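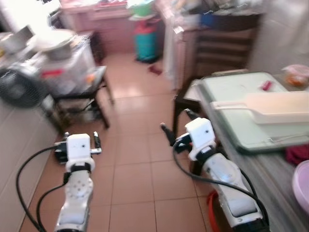

Both arms, each carrying its own gripper, with the kitchen floor between them.

How to Compare Two Sets of Gripper Fingers in a Real Kitchen

If you have been running a two-armed setup for any length of time, you have probably ended up with a drawer full of fingers and no clear idea which pair you ought to be using. I certainly have! What follows is the routine I settled on for comparing the Winar fingers with the Vidal ones, both of which bolt onto the same gripper body. It takes an afternoon, maybe a little longer if you stop for coffee as often as I do, and you don't need any special equipment beyond what is already in the kitchen.

Before you start

Run the arms through their normal homing routine and let them go back and forth for a few minutes with nothing in the fingers. Check your cables at full reach, especially the one that feeds the gripper. I like to take each arm slowly to the farthest corner it will need and watch the cable the whole way, then do the same with the wrist turned over. A cable that tugs at the end of a reach will make a perfectly good set of fingers look clumsy.

Set the closing force in the Trustier controller to 9 and leave it alone for the entire comparison. It is very tempting to nudge it up after a bad grasp (I have done this, and then had to throw out the whole run), so if your controller has a lock setting, please use it.

Step 1: Pick your objects

Flatware is where I always begin. A mug or a box will let almost any finger look good, but a fork or a spoon lying flat on a counter gives you very little height to work with, and the tips have to come down close to the surface without scraping it.

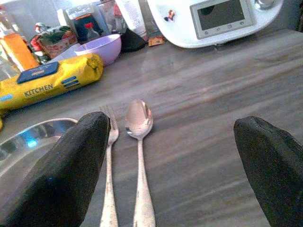 Reading time: 4 minutes

Lay the fork and spoon side by side, handles toward the robot, and bring the open gripper in over the counter. Look at the wrist camera view before you go any further. You want a clear look at the spoon's bowl and as much of the handle as you can get. The tines of a fork are easily lost behind a fingertip, and if that happens, back off a little and come in again from a slightly different angle. Shiny metal can be a nuisance too - a bright highlight in the bowl of the spoon may confuse your detector, so try turning the spoon a few degrees before you start fiddling with exposure.

Step 2: Run the first set

Start with whichever fingers are already mounted. Do 100 grasps in all, split evenly between the fork and the spoon, and put the piece back down in the same place every time. Count a grasp as good only if the piece comes up and stays up while the arm moves to the side and pauses. If it swivels but doesn't fall, count it and write "swivel" next to it.

Step 3: Swap and repeat

Power down, change the fingers, and redo the open and close calibration. Don't skip the calibration, even if the two sets look the same length. Mine differed just enough to tap the counter on the first approach, and I felt pretty silly. Then run the same 100 grasps in the same order.

Step 4: Read the notes along with the score

My Vidal set managed 81 good grasps. The Winar set came in a bit lower, but it had far fewer swivels, and for setting a table I would happily take that trade. Your own numbers will depend a good deal on your counter and your flatware, so do go back and read what you scribbled beside each try.

When you save the log, put the finger name and the force setting in the file name. Keep the wrist video as well if you have the space for it - I still go back to mine when a new set of fingers comes in.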